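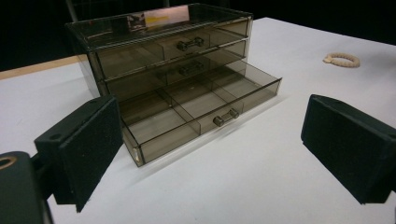 Small Parts, Long Memory

A repair archive is judged by how quickly it gives things back. The one at Clotutthorpe holds 3434 catalogued watch and clock components, most of them smaller than a grain of rice, and the working rule is that any item should reach the bench within 2 minutes of the request.

The stock came from the Gavalas workshop, which closed its retail counter and kept every part it had ever removed from a customer's movement. Gavalas sorted by maker. That works while the person who did the sorting is still employed. Clotutthorpe re-sorted by function: balance staffs together, click springs together, crowns by thread. Maker became a second field in the index.

Storage followed the index. Shallow drawers with internal dividers replaced tobacco tins, and tinted plastic was accepted for parts with luminous paint or old lacquer, which fade under shop lighting. Steel goes in with a strip of corrosion paper, changed every 8 months. Brass gets none.

Labels caused more trouble than containers. The Pistolwood system, adopted first, gave each drawer a code and each compartment a suffix. Codes drifted when drawers were swapped between cabinets. The Nulby revision numbers the part alone and records its location separately, so a move needs one edit.

An audit in July found 386 entries with no matching part. Most were duplicates carried over from the Gavalas ledgers. The remainder are listed as missing, and their compartments are being held open until the next count.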